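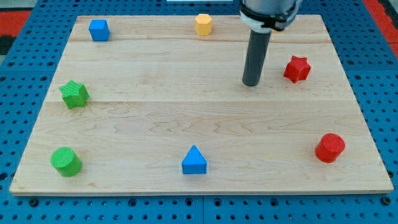

Minutes of the open day wrap-up meeting, Fledcombe workshop, Jul 29, 2018. I'm taking these because Rok Ivanov took them last time and still can't read his own writing. We had most of the demo crew in the room, plus two people from Dolteck who stayed on for the sandwiches. First up was the pushing demo, and everybody agreed it was the one people hung around for. The arm with the plain dark rod on it and the colored blocks on the maple board, that's all it is, and kids stood there through three rounds of it! Rok would like it on record that the stars were the favorites. I'd like it on record that I voted for the yellow hexagon.

Attendance. The clicker at the front door said 439. The sign-in book said 397, so either some folks didn't sign or somebody's kid got hold of the clicker (my money is on the kid). We're going with the sign-in book for the report to Tiongson, who paid for the tables and the lemonade.

What went well. The short talks. We kept them to 8 minutes and I think we should never go longer than that again. The question people asked most was whether the arm "knows" what a star is, and we all gave different answers, so Rok is going to write up one answer that we can all live with. He asked for two weeks. We gave him one.

What didn't. Parking, again. Also the sound in the back half of the room, where you couldn't hear the speaker once the compressor next door kicked in. I'll call Narkis about borrowing their portable speaker. The rope line was too far back for little kids and too close for the safety folks, and we went around on this for a good while without settling it. Moved to next meeting.

Blocks. A lot of visitors wanted to know if they could print their own set at home. I said I didn't see why not, and Dolteck offered to host the files if we clean them up first. Agreed. I'll do the cleaning up, and Rok will check my star, which he says has one fat point. It does not.

School visits. We have 16 requests from teachers so far, which is great and also a little scary. We talked about doing them all in one week and quickly talked ourselves out of it. The plan for now is to spread them over the fall and keep February for the ones who miss out. Each class gets the pushing demo first and then a turn suggesting where a block should go.

Money. Nothing left over, nothing owed. Moving on.

Any other business. The lost and found box has one umbrella, a child's left shoe and a very nice thermos. If the thermos is yours, please come get it before I start using it.

Next meeting is at the same place, and Dolteck is bringing the sandwiches.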